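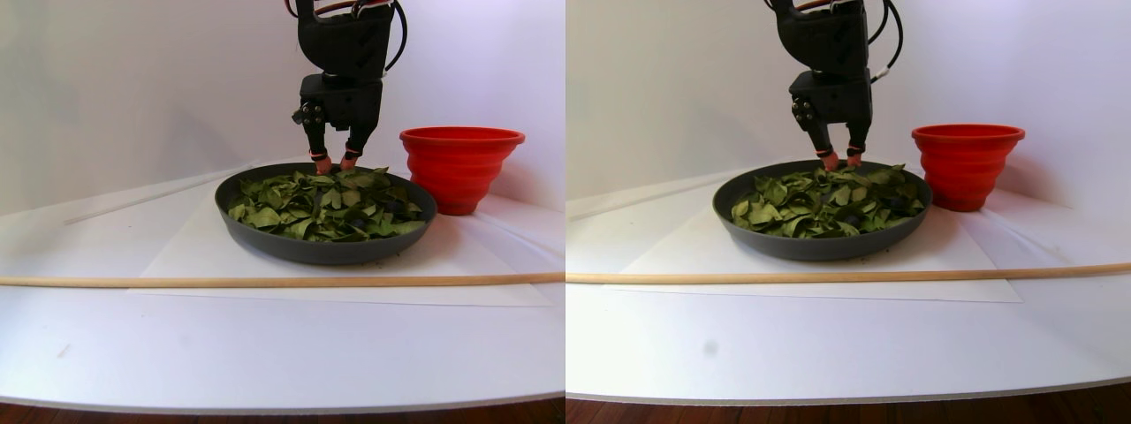
Dried leaves in a round dark gray pan, with a red collapsible bowl beside it.

Notes on Keeping Dried Herbs Through the Winter

The purpose of this post is to set out the method I follow for drying and storing leaf herbs at home. Several readers wrote after the October entry on the garden at Stodel to ask why their mint and lemon balm had lost all scent by the new year. The answer in most cases is storage, although the time of picking also plays a part.

Picking. Leaves should be taken in the morning, after the dew has gone and before the sun is strong. I stop at 10 a.m. in summer. Plants that have begun to flower may still be used, but the flavor of mint and basil is weaker from that point on. Sage and thyme are less affected. Any leaf that is spotted or yellow goes to the compost.

Drying. Small bunches are hung in the back hall, stems up, away from the window. Mint is ready in 2 weeks in most years. The summer before last was very damp, and the same bunches needed nearly twice as long; a portion of the basil turned black and was discarded. Those who lack a suitable hall may use an oven at its lowest setting with the door slightly open. I have done this for parsley only. The result was acceptable in color and poor in taste.

A leaf is dry when it breaks cleanly between the fingers. If it bends, it is to be returned to the line. The stems take longer than the leaves and are removed before storage in all cases, with the exception of thyme, which I strip at the time of cooking.

Storage. Whole leaves keep better than crushed ones. I use glass jars with a rubber seal, bought from the Zaller shop before it moved, and I now have 26 of them on two shelves in the pantry. Each jar carries the name of the herb and the month of picking. After 2 days the jar is opened and checked for moisture on the inside of the glass. Where moisture is present, the contents are spread out again for a further day.

Paper bags are not recommended. I kept oregano in them for one season when jars were short, and by February it smelled mainly of paper.

On cost. The supermarket in Ceniler sells very small packets at a price I consider too high. A young plant from the Ríos nursery costs little more than one packet and will supply a household for the year. Rosemary is the exception in my garden, where it has been lost to frost on more than one occasion. It now stays in a pot and is brought in at the end of October.

The next entry will deal with seed saving, including the matter of the dill, which has spread into the path and must be addressed before spring.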